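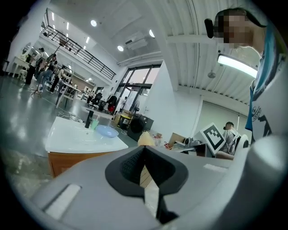 One comment under my last post was that hand-held grippers are a con, you're paying for a pair of tongs with a lens on and you'd get better demos driving the real arm from a headset. Fair enough, I half thought so too. Had the Kusia pair for 6 weeks now and I've mostly changed my mind. Mostly.

2 Apr 2020. Quick review, written between sessions, sorry for the state of it.

## What you get

Two grippers, left and right, camera in each. Marker cubes that push onto the body. Charger, case, a cable that is too short. We paid for ours out of the Jisthorpe budget, no discount, no loan unit.

Idea is you do the job yourself with the grippers on your hands, it records the view and how far the fingers are open, and the robot learns from that. No arm in the room. No queue for the arm, more to the point. We have one arm and everybody wants it.

## Comfort

Fine for the first half hour. After that the thumb goes. The handle is moulded for a bigger hand than mine, and the weight sits forward of your wrist so anything done at arm's length is a slog. Low jobs are worst. We do a lot of sink cleaning and you are looking down the whole time, elbows out, both hands full. Back knows about it by teatime.

10 minutes on, 8 off is what we settled at. Longer and the demos get sloppy, you start dragging things and the robot will happily learn to drag things.

Trigger is nice. Smooth, no notchiness, you can feel when you've got hold of something soft. Compare the old Dalley remote rig, where you had a lag and no feel at all and squashed everything.
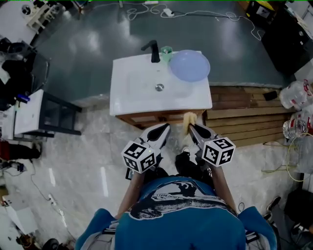 ## Two hands at once

Main reason to buy the pair. Passing a thing from one hand to the other, holding one end while you pull the other, that sort of job took me ages on the Dalley and I never got it looking natural. With these you just do it. First go, near enough.

Catch: the tracking wants to see the cubes. Cross your wrists and one hides the other, and the software fills in the gap with a guess. Sometimes a mad guess. You learn to keep your hands apart which isn't how anyone cleans a sink. Newcomers forget and you lose the take.

Shiny surfaces, no real bother so far. Expected trouble and didn't get it.

## Software

Weak bit. Afridi makes the recorder app (Kusia just ship it with the kit) and it feels like it. Sync between left and right has to be done every time you power up. Miss it and there's no warning, just two files that don't line up, and you find out that evenig. I've lost a whole afternoon that way. Twice.

File names are a string of numbers. No way of tagging a bad take as you go, so I keep a notebook by the table like it's the last century.

Export is quick though. And the July firmware is meant to sort the sync, they say. We'll see.

## Numbers, such as they are

364 takes kept from the sink job. Wouldn't have got close to that by remote control, not in the time, and most of ours came from people with no robot experience. Five minutes' showing and off they go. Try that with a headset and a joystick.

But the remote rig does have one thing over it. If you can do it through the arm then the arm can do it. With these you can reach round the back of a tap in a way the real wrist can't bend, and you won't know until you try playing it back. So somebody has to stand there saying "no, straighter". Bit tedious.

## Gripes, quickly

- Finger pads pick up fluff and go slippy. Wipe them. Spares are dear
- Cubes work loose, check befroe each batch
- Battery light is on the underside, so you never see it
- Case won't close with the cubes on

## Buy it?

If you've got one arm and a lot of willing hands, yes. If you're doing fiddly close work with wrists crossed, get a demo first and bring your own job to it. On your own with an arm to yourself, stick with remote control, the money's better spent on a decent headset.

Four out of five. Three till the sync is fixed, really. Will update after July.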